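**Thread: Indholm "cooling" bedspread – anyone seen a real difference?**

**tridim_hopeful**

Hot sleeper here, upstairs bedroom, no central air. Indholm has been pushing their cooling bedspread at me in every ad since April and I'm close to caving. The page says it "draws heat away from the body" and has 2,578 reviews, nearly all of them glowing. Has anybody here slept under one through a real summer? Not the sheets, the bedspread. I've read plenty about the sheets.

**Brunello Bellini**

What does "draws heat away" mean when the thing is lying on top of you? Heat goes through it or it doesn't. A thin cotton spread lets heat out because it's thin. I'd want to know the fiber content before I read a single review, and last I looked the page had it tucked under the third tab, after the washing instructions.

Reviews that say "feels so cool when it arrives!" are reviews of opening a package. Give me the ones written in August.

**marjoram_jo**

I have the Indholm and I like it. It does feel cool when you get in. By 2 a.m. I couldn't tell you, I'm asleep, and I guess that's what I paid for? My husband says it's the same as the old one. He also sleeps in sweatpants so take that how you want.

**Brunello Bellini**

> It does feel cool when you get in

So does any smooth fabric in a room that's cooler than your skin. Put your hand on the kitchen counter. Nobody sells that as a cooling counter.

**tridim_hopeful**

OK but what would you buy, then? I can't just sleep under nothing, I've tried, I wake up at 4 hunting for the edge of something.

**lowthreadcount**

Plain woven cotton, light color, washed until it gives up. I've had the same kind on the guest bed and ours for years. I stopped reading thread counts after I bought a "luxury" set from Lemaire that wore like a shower curtain. Those pages count threads in ways my grandmother would have called lying.

My bed as it stands:

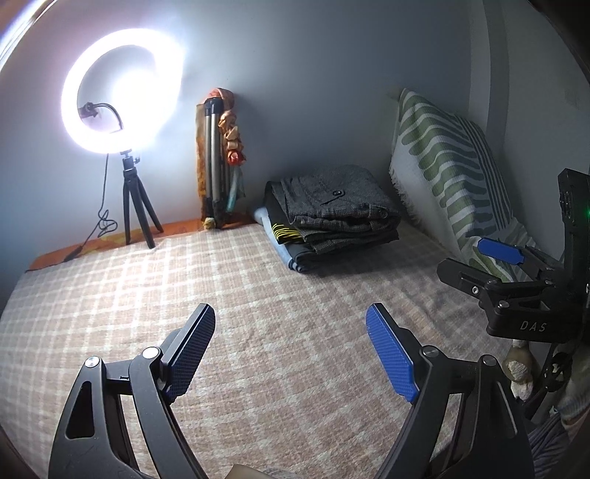 *Beige and cream check, goes with everything and hides toast crumbs.*

No cooling claims on the label, and I sleep fine. I do run a fan, I'll admit that before somebody brings it up.

**marjoram_jo**

Oh I like that check! Does it slide off? Mine slides to the floor on my side every night and I blame the slippery finish.

**lowthreadcount**

Not much. It has some grip to it. What it does do is shrink the first time you wash it, so buy a size up. I lost a couple of inches on the long side and the foot end has looked mean ever since.

**pellworth**

Going to disagree with Brunello a little. I bought the Lulo one two summers ago, and fiber does matter. Linen against polyester in a humid room is not a close contest. The polyester ones feel cold for a minute and then you're lying in a puddle. So "cooling" can be real if the cloth lets sweat dry. Whether the Indholm does that, I have no idea.

**Brunello Bellini**

That's not much of a disagreement. I'm saying the word "cooling" tells you nothing and the fiber tells you most of it. Show me a label and I'll argue about the label.

What I object to is paying double for a word. If it's linen, sell it as linen.

**pellworth**

Fair, except you said "thin cotton" like that settles it. I've had thin cotton that clung like a wet paper towel. The weave counts too. Hold it up to a window before you buy, if you're still able to buy bedding somewhere with a window.

**tridim_hopeful**

I found the tab. Indholm bedspread: polyester shell, "proprietary cool-touch finish." No percentages for the filling.

**Brunello Bellini**

Filling! It has filling!

**marjoram_jo**

It's pretty thin filling.

**Brunello Bellini**

I'm sure it is. And how does the finish hold up in the wash?

**marjoram_jo**

I've washed it 8 times maybe? I'm not going to pretend I ran a test. It still feels nice to me. I think you'd enjoy things more if you let some of them be nice.

**lowthreadcount**

Jo has a point, if she sleeps well she sleeps well. I'd still send tridim to the discount place in Tridimbridge before the website. You can feel what you're getting, and they take returns if you keep the bag. Go in the morning, the bedding aisle is a wreck by 3.

**pellworth**

Does that place still put the seconds in the bins at the back? I got a linen throw there with one bad hem. Fixed the hem in front of the TV.

**lowthreadcount**

They did last time I went. Mostly pillow shams and odd curtains though.

**tridim_hopeful**

I'll try Tridimbridge. Closing the Indholm tab for now. The ad says my cart "misses me" and there's another discount code, which makes me wonder what the regular price was ever for.

**Brunello Bellini**

Check what the code is worth in September.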